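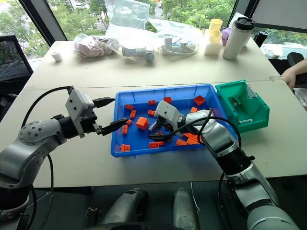 Figure 4. Sorting tray with orange bricks, green bin to the right of the tray.

4. Sorting and storing the bricks

This section covers the sorting table: how to lay it out, how to sort a batch by colour and size, and how to put everything away. Read section 3 (Washing and drying) first if the bricks have come in second-hand.

4.1 What you need

One shallow sorting tray, blue
One green bin
A table large enough to take the tray and the bin with room to spare on each side
Lidded storage tubs, one for each colour
Labels and a marker pen
A soft brush and a dry cloth

The tray in the Dutbridge set is rectangular with a low rim. Any shallow tray will do in its place, as long as you can reach the corners easily. Avoid a tray in the same colour as the bricks you are sorting. Orange, yellow and red bricks show up well on blue. For blue bricks, turn to the note at the end of 4.3.

4.2 Setting up the table

1. Clear the table and wipe it down. Let it dry.

2. Choose a place near a window if you can. Dark grey and black are easily confused under warm bulbs, and so are white and old, yellowed white.

3. If the table is made up of two parts, check that the join is level. A tray that straddles a raised join will rock. Place the tray wholly on one side of it.

4. Put the tray down with a long side facing you.

5. Stand the green bin against the right side of the tray. Left-handed users may prefer it on the left.

6. Keep the storage tubs off the table until you reach 4.4.

Caution: Small bricks are a choking hazard. Keep children under three away from the table while the tray is in use, and check the floor when you finish.

Note: In direct sun, draw a blind or move the table back. Bricks left in strong light for weeks at a time will fade, and white ones turn yellow.

4.3 Sorting a batch

A batch should cover the floor of the tray in a single layer with gaps between the bricks. For standard bricks this is up to 200 pieces. Fewer is better when the batch contains many very small parts.

1. Tip the bricks gently into the middle of the tray. Do not pour from a height, as small parts bounce over the rim.

2. Spread them out with a flat hand until none are lying on top of each other.

3. Pick out anything that is not a brick: hair, paper, coins, parts from other toys. Throw away the rubbish and set the rest to one side.

4. Pull apart any bricks that are joined together. Use the separator for thin plates. Do not use a knife or your teeth.

5. Take out the largest blocks first and put them in the bin. Large cubes and hollow blocks hide smaller pieces, and the tray is easier to read once they have gone. Turn hollow blocks upside down over the tray and tap them before you put them in the bin.

6. Take out the remaining bricks in order of size, finishing with the smallest. Check the corners and along the walls, where one-stud pieces collect.

7. Put cracked or chewed bricks in the reject pot. Bricks with light scratches can stay.

8. When the tray is empty, brush out the dust and tip it away before starting the next batch.

Note: If you are sorting a mixed lot, sort by colour first and by size second. Sort out one colour at a time across the whole lot, then come back and run each colour through the tray again from step 1.

Note: Blue bricks are hard to see on a blue tray. Line the tray with a sheet of plain white paper, cut to fit and taped at the corners.

4.4 Emptying the bin into the tubs

Do this each time the bin is half full. A full bin is heavy to lift with one hand, and bricks at the bottom can jam together.

1. Move the tray back and bring the right tub to the table.

2. Tip the bin slowly into the tub. Do not press the bricks down.

3. Fill to a finger's width below the lid.

4. Close the lid until it clicks on both sides.

5. Write the colour, the size group and the number of bricks on the label. If you do not know the number, weigh the tub and use the chart in Appendix B.

The medium Plurkimeck tub holds 334 standard two-stud bricks. The large tub holds almost 1,000. Do not stack more than four large tubs, and put the heaviest at the bottom.

Caution: Lift large tubs from underneath with both hands. The lid clips are not handles.

4.5 Size groups

Use the same groups for every colour so that the tubs match.

Group A: one-stud bricks and anything smaller
Group B: two-stud bricks
Group C: rectangular bricks with more than two studs
Group D: large cubes, hollow blocks and other bulky pieces

Some pieces fit more than one group. Sloped and rounded pieces go by their longest side. Put wheels, windows and figures in a separate tub, whatever their colour.

A colour with 99 bricks or fewer does not need to be split into groups. Keep it in one tub and write "mixed sizes" on the label.

4.6 Finishing for the day

1. Put any loose bricks from the tray into the bin. If the batch is only partly sorted, leave it in the tray and cover the tray with a cloth.

2. Look under the table and along the skirting board.

3. Brush the tray and wipe it with the dry cloth.

4. Store the empty tray on its edge. Nothing should be stacked on it when it is lying flat, as the base will bow.

4.7 Common problems

Bricks slide about when the tray is moved.
Move the tray only when it is empty, or carry it level with both hands. A sheet of thin non-slip matting under the tray will stop it shifting on a smooth table.

Small bricks keep ending up in the wrong group.
The batch is too big. Halve it and take the large blocks out before anything else.

Two shades of the same colour.
Older and newer bricks often differ slightly. Sort them together unless you are selling them or building something where it will show. If you do split them, put the older shade in a tub marked "O".

Bricks will not come apart.
Put them in the fridge for an hour and try again. Do not heat them.

The bricks smell or feel sticky.
Return them to section 3 and wash them again. Do not store them until they are fully dry.

Replacement trays, bins and lids are listed in Appendix C.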